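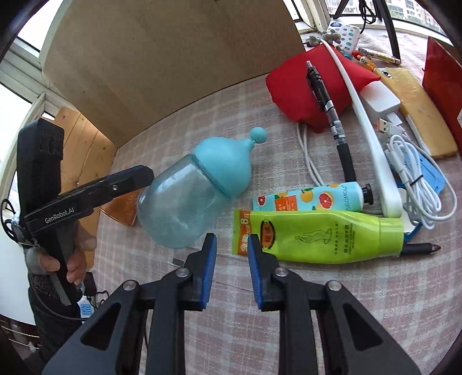

The bus from Hidinport takes 70 minutes to reach Lirnetlow, and the last part of the road is single track. I went up in December for the open day at the Pesonen mill, where woollen cloth has been woven on the same site for three generations of the family. This report was meant to go up in the new year, but it is now April 2020 and I have only just typed up my notes.

Visitors were taken round in groups of 8, starting in the yarn store. It is a long, low building with a stone floor and no heating, so keep your coat on. The yarn arrives on cones from a spinner further down the valley. The mill used to do its own spinning, but the machines were sold when the roof of the old spinning shed had to come down.

Our guide was Golnar Yazdani, who plans the patterns. She showed us how a check is worked out on squared paper before anything goes near a loom. The order of colours is written down as a list of threads, and the same list is normally used for the warp and the weft. If the two lists differ by even a couple of threads the squares come out as oblongs, and on a large piece such as a blanket this is easy to see from across a room.

Warping was the part I had most wanted to watch. The threads are wound side by side on to a big drum, section by section, and a mistake made here runs the full length of the cloth. One of the women working on it told me that a broken thread can be tied in, but a wrong colour usually means going back to the start of the section. She did not stop winding while she talked.

The weaving shed has nine looms, and three were running on the day. Ear plugs are handed out at the door and you do need them. It was too loud to ask anything, so questions were saved for the mending room next door, where finished lengths are pulled over a sloping table and checked by eye and by hand. Knots are pushed through to the back and missed threads are sewn in with a needle. I was told a bad piece can take most of a day.

Washing and pressing are sent out to Drometel, so we did not see them.

The tour lasted longer than the leaflet said, and two people in our group had to leave early for their bus. There was tea and fruit loaf in the old counting house afterwards, and a shop selling scarves, cushion covers and a basket of remnants. I bought a short length in dark green for a chair seat. Prices were fair for the work involved, though the blankets were more than I could manage.

Parking is limited and the yard is cobbled. The weaving shed is up a flight of steps with no lift - worth ringing the mill first if that is a problem. Dogs have to stay outside.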